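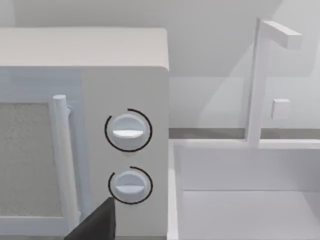

Diary / House

20/04/2024

Up before six because the rain had started again and I wanted to see if the gutter over the back porch would hold. It held. The bucket under it was dry and I put it back in the shed.

Spent the morning on my father's seed notebooks. I am up to 1980, which was a bad year for tomatoes and apparently a very good one for pole beans. He wrote in pencil and pressed hard, so most of it can still be read if I tilt the page toward the window. He grew a bean he called Sudano that I can't find in any catalog. The entry says "from Simard, 39 seeds, all up but two." I don't know if Simard was a neighbor or a store. My mother doesn't remember either. I wrote it on the list of things to ask my aunt.

Kendra Gill came by at eleven with the soil blocks she had promised. We had coffee and talked about the Kistard Road plots. The fee is going up to $39 in October and she thinks half the row will drop out. I doubt it. People complained the last time too and then paid. She wants to take the plot next to hers and put in nothing but potatoes — I said I would help dig if she bought the seed potatoes before they sold out.

Lunch was soup from Thursday's pot, heated up, and the end of the rye bread. I need to buy more bread. Also dish soap, stamps, and a bulb for the hall.

In the afternoon I potted up the peppers. 29 of them now, too many for the south window, so the smaller ones went on the bench in the back bedroom. The Dreko heat mat is still working on one side only. I turned the trays around and will turn them again tomorrow night. Two of the eggplants have something on the leaves, small pale spots, and I moved them away from the rest. If it is mites I will throw them out. I have lost a whole shelf that way before.

Called my aunt after supper but she was on her way out and said to try again on the weekend. I forgot to ask about the beans anyway. We talked about her knee.

Read for an hour. The library book is due back and I am on page 123 and not enjoying it much. The man has been on the boat for four chapters. I may just return it.

Rain stopped at nine. Went out with the flashlight and picked slugs off the lettuce, then checked the cold frame and propped the lid open a little — it should stay above freezing tonight. Boots left by the stove. Bed at ten thirty.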